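**Ticket: label printer, Grodstead back office**
Opened 29 November 2025 by Gwion Gethin 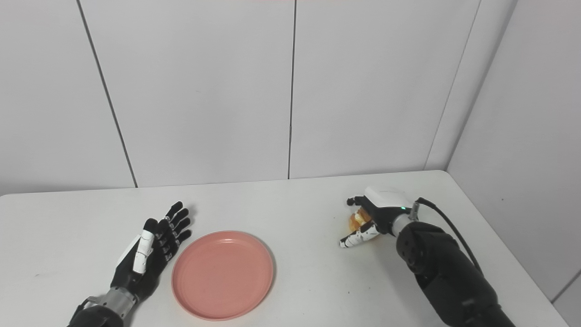 *Attachment 1: white tabletop, paneled walls behind.*

- Condora printer feeds 5 blank labels, then one good one. Reports success for all of them.
- Restarted. Same, with more confidence.
- Swapped the Dutton roll for an Ichikawa one. Blanks now slightly nicer.
- Found label length set to 10 mm. Labels are 40 mm. Changed it.
- Test batch fine.

Status: closed. Remaining blanks are in the drawer if anyone needs to label nothing.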